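Budgeting for a robot arm to load our bench instrument – what are we forgetting?

Posted in Lab Automation > Buying and Planning
13 Dec 2023

Gheorghița Surdu

Hi all! I look after a small testing lab in Flullavholm and we've finally been told we can put in a proposal for an arm to load and unload our plate instrument. I'm so excited about this (I've been asking for ages). The request has to be in by March, so I have a bit of time, but I'd like to get the numbers right before anyone senior sees them.

The plan is one arm, one instrument, one table. We've been building it in simulation first, which has cost us nothing but evenings, and it's already changed my mind about the size of the table.
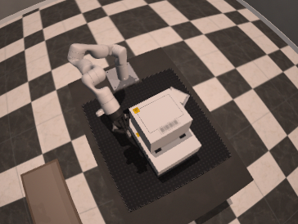
Our simulated cell, with the arm and instrument sharing one mat.

My draft budget has the arm, the gripper, a table, a mounting plate and a bit for freight. I've had two quotes. The Kokuso one includes a gripper and the Văduva one doesn't, and neither of them says a word about the table. Our instrument is already paid for, thankfully.

So what I'd love to know from people who've done this:

Is it worth paying for a proper perforated top, or can we get by with a plain bench and a few brackets?

Does the arm really need to sit on the same surface as the instrument? My manager would like it on its own stand so we can move it later.

And how much do you put aside for the things you haven't thought of? I've got nothing down for that at the moment and it's making me nervous.

Happy to share more of the sim if it helps. Thanks in advance!

Prakash Ramasamy

Great project, and you've done the smartest bit already by modelling it before you buy. We went the other way around and bought a table that was too shallow, then spent a whole winter working around it.

Get the perforated top. I know it looks like a luxury on a quote, but every time you swap a fixture you'll want the holes in a known pattern. With a plain bench you end up drilling, and then someone moves the bench, and then you're measuring everything all over again. Ours was 1359 dollars with freight and I'd pay it again tomorrow.

On the stand question, keep the arm and the instrument on the one surface if you can. A separate stand is fine until somebody bumps it, and after that your taught positions are all slightly wrong and you won't know why. If your manager wants it to be movable, put the whole table on lockable castors and move the lot together. Price the castors now, by the way. Good ones that don't creep are dearer than you'd think.
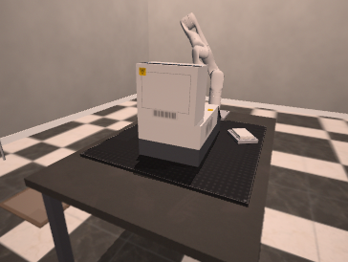
The other thing I'd budget for is space for plates. People plan for the instrument and then realise there's nowhere to park a plate before it goes in or after it comes out, and lids need somewhere to go as well. We ended up buying three little plate nests at 241 dollars each. You can print them if you have someone handy, but check they sit dead flat.

Also ring your instrument maker and ask whether remote control is included in what you own. Ours was a paid licence and it came very close to sinking the budget. Ask for the answer in writing, with the model and software version on it.

As for the unknowns, I'd put in fifteen per cent and give it a boring name like "integration". Don't call it contingency, ours always gets cut when we do that!

Tudor Roman

just buy a used one. saved us heaps. arms last forever

Kiyoshi Kubo

I'll half agree with Tudor – used can be brilliant value, and we run a second-hand arm every day. But you need to ask for the controller, the teach pendant and the cables by name on the invoice, and check that the software can still be updated. A replacement controller can eat up everything you saved. For a first cell going in front of senior people, I'd lean towards new with a warranty.

Gheorghița, since you've got the sim up and running, use it as a shopping tool. That was the most fun part of ours! Before you sign for any arm, run it through the awkward moves with the real outline of your instrument in there, lids and flaps open as well as shut. Reach on a data sheet is measured to the wrist or the flange, and what you care about is whether the fingers can get down beside a tall box without an elbow going somewhere silly. 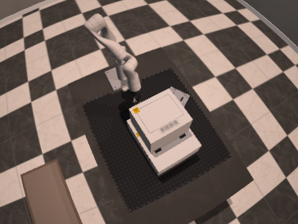

Cheaper arms often have the reach but carry very little once you've hung a gripper off them. Add up the gripper, the adapter and your heaviest loaded plate, and leave yourself some room over that. We very nearly bought the smaller model in the Trular range and were saved by a kitchen scale.

Spend money on fingers too. The gripper you get in a bundle will usually come with plain ones, and plates want something shaped to hold them. I'd allow for two sets, so that one can be at the workshop getting fixed while you carry on with the other.

Then there's the safety assessment, which I can't see in your draft. "Collaborative" on the brochure covers the arm by itself. Somebody still has to look at the entire setup, with your gripper and your instrument and your staff walking past, and that person will send a bill. They may want a scanner or a guard on one side. Get them to look at your sim layout early, while changing it is still free.

A few smaller lines to add while you're in there:

Training for two people, so one of them can go on holiday.

Power and network at the table, including the electrician.

Cable management. Leave enough slack for the arm to go all the way up and over, as that's the pose where ours used to snag.
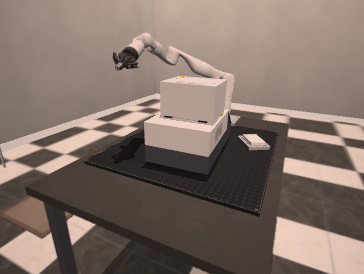 Spares. One set of finger pads and one cable for the gripper, kept in a drawer with a label on it.

A yearly service, if the supplier offers one. Ask what it costs in year 3, when the introductory price has gone.

Gheorghița Surdu

Oh this is wonderful, thank you all so much! I rang the instrument people straight away and remote control is a separate licence for us too, so Prakash, you've saved me a very awkward meeting. I've added the perforated top, the castors, plate nests, two sets of fingers and the safety visit, and I've called the last line "integration" as instructed.

Tudor, I did look at used ones, and there's a lovely looking one going, but it doesn't come with a pendant. I'll keep watching.

Kiyoshi, do you remember how long you waited for your safety person to come out? I've been told to ask Sebastian Chiriac over at our other site, but he's away until the new year and I'd like to get a booking in before then.

Kiyoshi Kubo

Six weeks from first phone call to visit, and then another two for the report. Book now, and send them your table dimensions with the request.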